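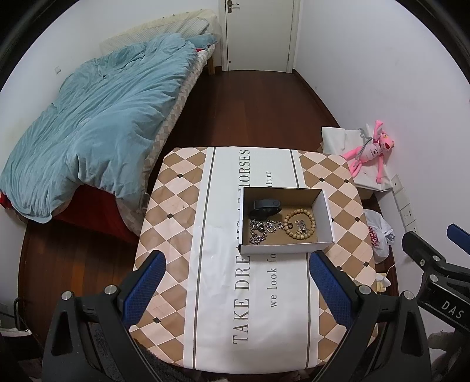 4. Setting up your Nalar for the first time

Welcome to the fun part! By the end of this section your Nalar bedside sound and light unit will be plugged in, named, paired with the Ado app and ready for its first night. Take your time with steps 3 to 6 in particular. Where the unit sits in the room makes a bigger difference to the sound than any setting in the app, and it's a pleasure to hear it come right.

Before you start, charge your phone and have your home Wi-Fi password handy. The Nalar works on 2.4 GHz networks only. If your router shows two network names, pick the one without "5G" at the end.

4.1 Choosing a spot

1. Pick a flat, steady surface next to the bed. A nightstand, a low shelf or a small table all work well. A thin cloth under the unit is fine and even takes a little buzz out of the low notes.

2. Check the height. The top of the unit should be level with your mattress or slightly below it. Higher up, the night light shines straight into your eyes, and you'll be turning it down every evening.

3. Leave a gap of 6 inches between the back of the unit and the wall. The bass port is on the back, and it needs room to breathe. Try it closer, then try it at the full gap – you'll hear the rain sounds open right up.

4. Turn the unit so the Nalar logo faces your pillow.

Note: Corners make the sound boomy. If a corner is the only place you have, turn on Corner Mode later (see 4.4, step 3). It does a lovely job.

CAUTION: Do not cover the unit with clothes, blankets or pillows. Do not set it on the mattress. Keep the power cord away from where you step when you get up at night.

4.2 Power

1. Push the round end of the power cord into the socket marked DC IN until it clicks.

2. Plug the adapter into a wall outlet. Please don't use an outlet that is controlled by a wall switch, or your alarms will vanish when the switch goes off.

3. Wait for the ring on top to glow amber. This takes up to 58 seconds the first time. After that, it wakes up much faster.

4. When you hear two soft notes, the unit is ready to pair.

If the ring stays dark, pull the cord out of DC IN, wait a moment and push it in again, firmly. Most first-day power problems are a plug that went in nearly all the way.

CAUTION: Use only the adapter supplied. Other adapters may fit the socket and still damage the unit.

4.3 Pairing with the Ado app

1. Install Ado on your phone and open it. Allow Bluetooth when it asks. Bluetooth is used only during pairing.

2. Tap the plus sign, then tap Bedroom, then Nalar.

3. Hold your phone near the unit. The ring turns from amber to a slow blue pulse.

4. Choose your Wi-Fi network and type the password. Capital letters matter.

5. Give the unit a name. "Bedroom" is fine, but if you plan to add a second unit, give each one a name you can say half asleep.

6. The unit may now download an update. Leave it plugged in. The ring turns white when it's done.

Error 129: The password was not accepted. Go back to step 4 and type it again with the eye icon turned on.

Error 400: The unit reached your router but not the internet. Restart the router, wait until its lights settle, and tap Try Again. There is no need to start over.

4.4 Tuning the sound to your room

This is our favorite feature, and it's worth doing properly. The Nalar plays a set of tones, listens to how they bounce around and adjusts itself to suit. Soft rooms full of rugs and curtains get a touch more sparkle. Bare rooms get calmed down.

1. Close the door and windows. Turn off fans and anything else that hums.

2. In Ado, open Sound and tap Tune Room. Stay still and quiet while the tones play. Pets, too, if you can manage it!

3. If the unit is in a corner, switch on Corner Mode and run Tune Room again.

4. Play Steady Rain and lie down where you normally sleep. If it sounds thin, raise Warmth one notch. If it sounds muddy, lower it one notch. Small moves are best.

Note: Run Tune Room again when you move the bed, change the curtains or put down a rug. Moving the unit along the same shelf by a hand's width doesn't call for a new tuning.

4.5 The night light

1. Press the ring once to turn the light on. Press again to turn it off.

2. Slide a finger around the ring to change the brightness. Clockwise is brighter.

3. To change the color, hold the ring until the light blinks, then slide. Amber and red are easiest on sleepy eyes.

4. To save a setting, tap the ring twice. Your light will come back just that way tomorrow.

4.6 Your first alarm

1. In Ado, open Mornings and tap New.

2. Set a time, then pick a sound. Creek and Early Birds start very softly. Bells is for deep sleepers.

3. Switch on Sunrise if you'd like the light to come up first.

4. Set a test alarm a few minutes ahead and listen to it from bed. Adjust the volume while you're there.

Note: Saved alarms will still sound if your Wi-Fi goes down. They will not sound if the unit loses power.

Manual revised Oct 9, 2025

Related guides
Nalar: Cleaning and care
Nalar: Pairing two units in one room
Ado app: Sharing alarms with family
Trarix wall dimmer: Quick start
So travel speaker: Charging and storage
Resetting your Nalar to factory settings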